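A morning at the Skondusura shoe parts workshop 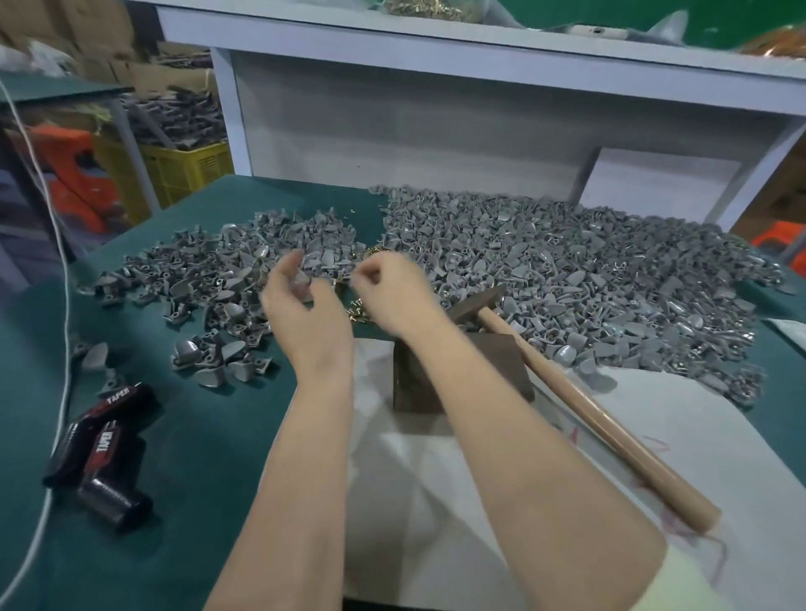
Hand work at one of the benches, with gray heel and toe parts piled on both sides of the table.

We visited Skondusura in July as part of a short tour of small suppliers to the footwear trade. The workshop is on the ground floor of an old seed warehouse at the Paltodwood end of the industrial road. There is no sign on the street side. You go in by the loading door, ring a bell and wait. Visits are in the morning only, and we had been asked to arrive before nine.

Skondusura does not make shoes. It takes in molded parts and small hardware, fits the two together by hand, and sends the finished parts on to factories that build the shoe. The largest customer is Simier, which makes work and dress shoes. A smaller share goes to Harahap, a repair supply business that sells to cobblers.

We started in the receiving area. Molded parts come in large sacks and are weighed, not counted. A handful from each sack is checked for burrs and short holes before anything goes to the benches. If the sample is bad, the whole sack is set aside by the door for the molder to pick up. There were two sacks waiting when we walked through.

The bench room is the main part of the building, and we spent most of our time there. The work is piecework on a table, with very little equipment. At the bench we watched longest, the parts were gray plastic, fan or wedge shaped, with flat faces and small square tabs with a round hole in them. They are tipped straight onto the table. We had expected bins or trays, but the pile is left as it falls, one large heap on the right and a smaller one on the left. The small brass pieces are scattered between the parts within easy reach of the hands, and more are kept on the white shelf behind the table.

The only tool out for hammering was a plain one, a dark metal head on a long light-brown wooden handle. It rested on a dark brown block set on a white sheet at the front of the table. We were told the hammer is used for pieces that do not seat with finger pressure. Most of the room is quieter than you would expect from that. You hear a few taps from one corner, then a few from another, and the fans.

Everyone we saw at the benches worked with bare hands. The brass pieces are small, and gloves have been tried and given up. New workers spend their first 3 days on sorting only, which means pulling out cracked parts and turning the rest over to look at the holes. After that they move to a bench next to someone experienced. Full speed takes a couple of months.

Finished parts are bagged in lots of 100. The bags are closed with a twist of wire and a paper slip with the bench number on it, so that a bad lot can be traced back. Simier wants left and right parts bagged separately. Harahap takes them mixed. This makes the packing room more complicated than the bench room, and it is also where most of the mistakes happen, according to the people who showed us around.

We asked why the fitting is not done at the molder, where the parts come from. The answer was volume. The shapes change with every season, the runs are short, and setting up a line for each one would cost more than the hand work does. Skondusura handled over 5 different part shapes in the spring alone.

Some practical notes for anyone planning to go. Groups are kept small as the aisles between benches are narrow. Closed shoes are required, and you should check the soles before you leave, as the brass gets everywhere and two of us carried pieces back to the van. There is parking in the yard behind the building but trucks have priority until ten. Coffee is available in the packing room. The restroom is across the yard and you need to ask for the key.

The whole visit took a little under two hours including questions. Photos are allowed in the bench room but not in receiving, where customer labels are on the sacks. Our next stop was the Harahap counter in town, where the same kind of parts are sold loose by weight to repair shops, and the notes from that visit will be posted separately.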